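Sorting the small stuff with Zhenhua Bai

I'd only been at the table with Zhenhua Bai for a few minutes when I confessed to the state of my desk drawers, and I got a big laugh back. 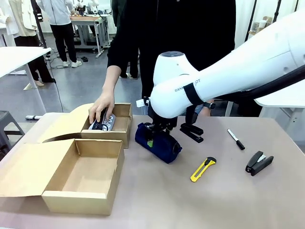 "Everybody starts by buying organizers," Bai told me. "Start with a cardboard box! Two if you have them." I've bought plenty of organizers (57 dollars on the last one, ouch), so that stung a little.

Bai set up the supply shelves at Villix, a small mail-order shop, and has strong feelings about staplers. "People keep the dead one next to the good one for years. Try them both on paper, right now, before you put either away." Box cutters get the same treatment - blade in, every time, and never at the bottom of a box where you'd reach for it blind.

What about pens and markers? I figured they'd go in a zippered pouch, and Bai agreed, with a warning. "A pouch is great until it's stuffed. Then you dump it out to find one marker, and you're back where you were."

I asked how long a whole desk should take. "Around 4 songs," Bai said, "if you don't stop to read old mail." I went home in the November drizzle and tried it. I stopped to read old mail - but the staplers are done, and one of them is in the trash.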